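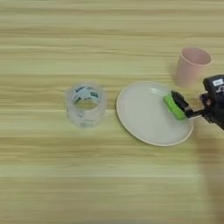
Apr 14, 2025 – Gripper fault, table cell

Arm stopped mid-task again this morning. Same program as before: tape roll, plate, green block, pink cup. It got as far as the block and then the controller threw an overcurrent on the gripper axis. Brakes on, fingers stayed where they were. I pressed the e-stop anyway and locked out before reaching in.

Log says the gripper current climbed for 260 ms before the trip. The limit is supposed to catch it at 12. I went through the parameter file line by line and found the filter constant set to 500, left over from the July tuning at Sallumberg. Whoever restored the backup restored that as well. Possibly me. The backup has no name on it.

So there are two faults and they need to be kept apart. One, the current rises when it should not. Two, the protection is slow. The second is fixed. Filter is back to the Etar default and I saved the file under a new revision so the old one can't be loaded by accident.

The first is still open. Moved the fingers by hand with power off and there is a tight spot near the end of travel. Could be the linkage pin, could be the cable dragging inside the housing. Took the cover off and saw no chafing. Put a drop of oil on the pin, which I know is not a diagnosis.

Ran the block pick 3 times at reduced speed after that. No trip, but the current trace still has a bump at the same finger position. Smaller than in the morning log. Speed was lower too, so the two traces can't really be compared.

The safety side bothers me more than the pin. A soft block gives a little. A hand would have had the full squeeze for the whole of that delay. Wrote it up as a near miss on the Stillanley form even though there was no contact. The form wants a severity number and has no box for a wrong filter setting, so it went under "other."

Cell is tagged out until the pin is measured. Swai has a spare linkage on the shelf, asked them to send it. Need to check the other arm's parameter file tomorrow – it was restored from the same backup.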